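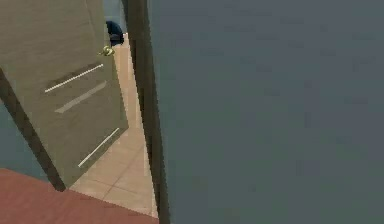

I have spent most of the winter teaching software to walk through houses that don't exist, and I have become picky about doorways.

The project is called Kabbaj, a name chosen before I arrived and defended ever since by people who can't tell me what it means. The idea is simple enough to fit on a sticky note. You steer a make-believe robot through a make-believe house, you save everything its camera sees along with every move you made, and then a learning system studies the pile and tries to drive like you. In my case that means it will drive like someone who learned on the back roads outside Kustthorpe and has opinions about right of way.

A good session gives me 40 runs. I start each one in a different spot, pick a target in another room, and go. The rule I fought for in November was that we keep the ugly runs too: the ones where I swing wide, end up nose to nose with a wall and have to back out. The old rule was to throw those away. So we had a lovely set of smooth, confident trips, and a model that did fine until it came within a hand's width of a door jamb, at which point it had no idea what people do next. (People mutter and reverse. I have now supplied more than 20 examples.) 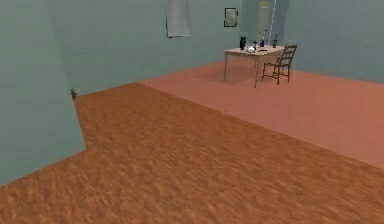 Posted by the author, demonstration lead, Nandurer
2/17/23

Tables are my other complaint. The house we call Brullach has a small one with a ladder-back chair beside it and bottles on top, and as a target it's a pleasure, because you can spot it from across the room. As a thing to park next to, it's a menace. Chair legs are thin, and at our picture size they get thinner. I've clipped that chair in 2 runs this week and felt bad both times, over furniture made of math.

Floors are sneaky as well. Where one color meets another, the model slows down, as if it had come to a curb. I suspect me. I went back through my own runs and sure enough, I ease off whenever the floor changes, probably from years of tripping over rugs. Now I'm trying to cross those lines at full speed, which feels rude.

Next up is labeling. Every run gets a short note on where I was headed and whether I got there, and I have 4 batches waiting. Some of my early notes just say "door again," so that will be a long afternoon.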